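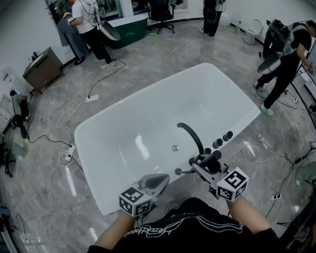 Notebook – bath station, April

Grippers first. Left unit had play in the dark fingertip again, same as last week. Took the tip off, cleaned the seat, put it back with a new screw and a drop of the blue threadlocker. Right unit was fine. Wiped both sets of jaws and both marker cubes. One cube face on the spare has a scuffed corner where the print is lifting. It still tracks, but I put it in the Pascual box so it doesn't get grabbed by mistake. Efthymia is printing new faces.

Jaw travel check on the bench, both units, full open to full close, 100 cycles each. Left one stuck once near closed, at cycle 70, then ran clean to the end. I think it's the cable pulling on the housing when the wrist turns out. Moved the tie back a finger's width and ran another set with no sticking. Hadiza wants a proper strain relief there and she's right, the tie is a stopgap.

Head camera: reseated the connector, checked the clock offset against the gripper encoders. It was 3 ms, good enough. Ronaldo's rig was out by a lot more until he restarted the logger. If you swap batteries, restart the logger. It's in the Dremthorpe sheet but easy to skip.

Tub station runs with the tub standing free of the walls, so you can work it from any side. Tasks on the list for this fixture are the lever, the knobs and the hose. Lever is easy to hold but the jaws want to come at it square. Come in at an angle and the pads ride up and you lose it. Knobs are round and smooth and the stock pads slip on them. Noel cut a pair of pads from the softer Plekent sheet and they grip better, though they pick up dust quickly. Wipe them between sets.

Afternoon was mostly hose. Problem is the same one we had in the first round: the hose has its own bend and fights back. If the right hand takes it too close to the end, the loose part swings into the left marker cube and the pose drops out for a few frames. Better to take it further along, let the slack settle, then bring the left hand in from below.
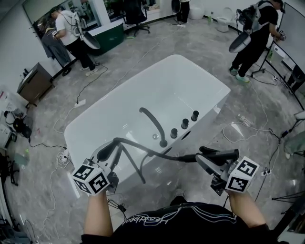
Hose task, right jaws closed on the hose, bend lying over the left gripper.

Ran 300 seconds of hose handling without stopping to see whether the left pose would hold. Lost it twice, both times with the wrist turned in. Nearly all of the rest is usable. Marked the two gaps in the log and left them in the file.

Cables. There is too much on the floor between the strips and the tub. Ingegerd asked for the runs to go along the walls with one drop per station. Will need longer leads, have put them on the Ekix order.

To do:
Strain relief for left gripper (Hadiza)
New cube faces, matte stock, the glossy ones flare under these lights (Efthymia)
Second pair of soft pads (Noel)
Repeat the jaw travel check on the left unit before anyone takes it out again
Move the power strip left of the tub

Left unit is on the bench with tape on the handle. Leave the tape on until the check is done.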